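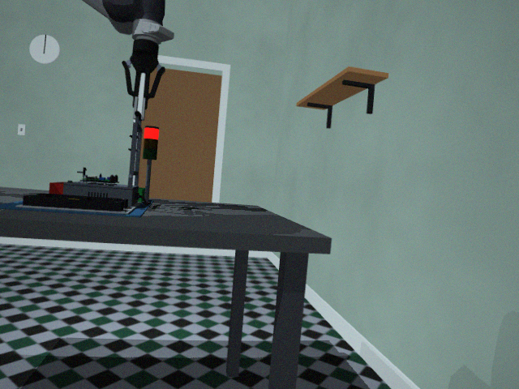

Section 2: Filling and First Start of Your Gastier Countertop Water Filter

Before you begin, give yourself an unhurried half hour and a clear stretch of counter near the sink. The filter likes a level spot, away from the stove and out of direct sun, and you'll be glad of a dry dish towel close at hand.

1. Wash your hands, then rinse the upper and lower tanks with lukewarm water and a drop of mild dish soap. Rinse again until the suds are gone.

2. Unwrap the cartridge and let it soak in a bowl of cold water while you put the kettle on or see to something else. Fifteen minutes is plenty, though a longer soak does no harm.

3. Set the cartridge into the upper tank with the threaded stem pointing down. Fit the washer, then the wing nut, and tighten by hand.

Caution: Please don't use pliers on the wing nut. The stem can crack, and a cracked stem lets unfiltered water slip past.

4. Lower the upper tank onto the lower one, close the spigot, and fill with cold tap water to the line.

5. Let the first 2 fillings drain all the way through and pour them out. Your houseplants will be happy to have them – the water may look a little gray from carbon dust.

Note: The Gastier 3000 filters slowly, and a full tank can take most of an evening. If yours is still full the next morning, take out the cartridge and soak it again, then repeat steps 3 and 4.

6. Write the month on the sticker inside the lid. A cartridge started in July is due for a change in January.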